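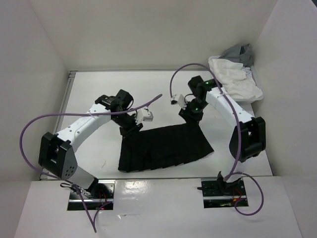 *Elsa Keskinen*

## Black cloths: common questions

**Can I wash a black cloth with everything else?**
Wash it with other dark things, in cold water. Light towels leave lint on it.

**How do I get lint off?**
Lay the cloth flat on a clean table and use a lint roller. Turn it over and do the back too.

**Should I iron it before folding?**
Only if it's creased. Use low heat and iron the wrong side, or you may get shiny patches.

**How should I fold it?**
Smooth it flat, fold it in half, then in thirds. Large cloths can be rolled instead.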